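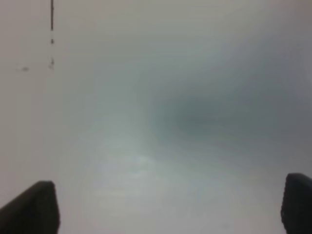 06/03/2021

I've spent most of this week's spare time on the blocks. They have been in the cupboard under the stairs since we moved to Driscombe, in a canvas bag with a broken drawstring, and every time I went in for the hoover the bag fell over. I decided in January that I would either sort them out or give them away, and then did neither until now.

They are plain wooden cubes in bright colours. Most of them came from my aunt Noreen, who taught infants at Gokthorpe for years and bought them with her own money when the school wouldn't. When she retired she took them home again. A few more came from Chantelle Jacobs next door when her boys had finished with them, and I suspect one or two were picked up by accident at somebody's birthday party and should have gone back.

I wanted to know three things. How many there were, whether they were all the same size, and how to get them clean without taking the colour off.

The counting was quick. There are 51, which annoyed me, as I had been telling people it was about sixty. Noreen Ó Briain does not forget a number and when I rang her she said she had handed over 48 and not one more, so that makes three from next door or from parties. I had thought Chantelle gave us a whole bagful. She remembers it as "a handful, if that", so there we are.

Cleaning took a lot longer. I read a fair bit first and most of it disagreed. Some people put wooden blocks in the sink, which seemed mad to me, and one woman said she did hers in the dishwasher and they were fine. I used a cloth wrung out in warm water with a small squirt of washing-up liquid, one face at a time, and dried each cube with a tea towel straight away. I did a test on the underside of the tattiest one I could find and left it overnight. A bit of blue came off on the cloth but you couldn't tell by looking at the block.

The sticky ones needed more. There was a patch of old label glue on several of the greens, and what I hope was jam. Cooking oil shifted the glue. You rub it in with a fingertip, leave it for ten minutes, then wipe and wash as before. White vinegar did nothing except make the kitchen smell like a chip shop. For the worst of the pen I used very fine sandpaper, only a stroke or two, following the grain, and I stopped as soon as the pen had gone faint. You do lose some colour. I decided I would sooner have a slightly pale corner than somebody's initials.

Then I left them on a towel on the landing, spaced out so that air could get round them, and everyone in the house complained about it for two days. 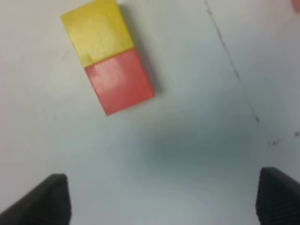
Size was the part I'd been putting off. If you have ever tried to build a tower from a mixed set you will know that a small difference doesn't matter for the first few blocks and then it matters very much. My steel rule is the kind you can't read without a lamp, and holding a cube against it with one hand while squinting at it was getting me nowhere, so I gave up on measuring and compared them in pairs on the white table instead. You push two together end to end and look along the sides. The yellow and the red make a good pair: they are about the same width and the join between them is straight and tight, so they read as one bar in two colours. The yellow also shows its grain nicely, which I was pleased about after all that rubbing. If one block is bigger than its partner you feel the step with your thumb before you see it.

I did the whole set that way, using the same yellow as the master. It sounds tedious, but I had the radio on and it was done before lunch. All but 6 matched. Of the odd ones, four were a shade too big and two were a shade too small, and the small ones were also lighter in the hand, so I think they are a different wood altogether. I've put those in a separate bag. They are perfectly good blocks, they just won't stack with the others.

My brother-in-law Thulani, who makes cabinets and has opinions, said over the phone that wood moves and I shouldn't expect cubes of that age to agree with each other. He said to check them again in the summer. I probably won't. He also offered to plane down the big ones, and I said no thank you, they'd end up with bare faces and then I would have to find paint.

Paint is a question I did look into. A couple of the oranges are worn right back at the corners and I wondered about touching them up. Adi Oei at the hardware shop in Prasley was helpful about this and told me to look for something marked as suitable for toys, and to do the whole face if I was going to do any of it, as a dab on a corner always shows. I bought nothing. The corners are worn from being played with and nobody under seven will mind.

While I was at it I had a look at the table, too. It's a plain white one and it shows everything. There are small dark marks on it in a few places and a thin dark line, and having got my eye in for pen on the blocks I couldn't stop seeing them. I have added it to the list. I'd want to try the gentlest thing first, so washing-up liquid and a soft cloth, and after that perhaps a paste of bicarbonate of soda in some corner that doesn't show. If anyone has a method for white tables that doesn't leave a dull patch, please put it in the comments. I ruined a worktop once with a scouring pad and I still think about it.

Storage next. The canvas bag has gone in the ragbag. I wanted something with a lid that a child could lift and that would go on the bottom shelf without sticking out. I tried a shoebox (too shallow), a biscuit tin (very loud) and a bread bin from the loft, which I liked but which is apparently needed for bread. In the end I used the wooden crate that Nerea Carretero gave us full of oranges a couple of Christmases ago. It holds the lot with a bit of room to spare. I sanded the rim, as it was splintery, and lined the bottom with a piece of felt cut from an old noticeboard. There is no lid, but a folded pillowcase does the job of keeping the dust off.

I had been planning to weigh the crate when it was full, as I don't want anyone dropping it on a foot, but the kitchen scales only go up to 900 g before they start flashing. It is heavier than I would like. I've told the children to take out what they want and leave the crate where it is, and so far they have taken no notice.

For anyone doing the same job, here is what I'd do differently. I would do the pairing before the cleaning, so as not to spend an evening getting glue off blocks that were going in the other bag. I would use two tea towels and swap them, because one gets damp sooner than you'd think and then you are only moving the water about. And I'd do the reds and blues on separate cloths.

Noreen wants to see them when she's next over. She asked whether the one with the tooth marks was still in there. It is, it's a green, and I left it as it was.

Next week I'm meant to be doing the jigsaws. There is a Joubert lighthouse one that has been missing a piece of sky for as long as we've had it, and I have now emptied that cupboard completely and can say the piece isn't in there.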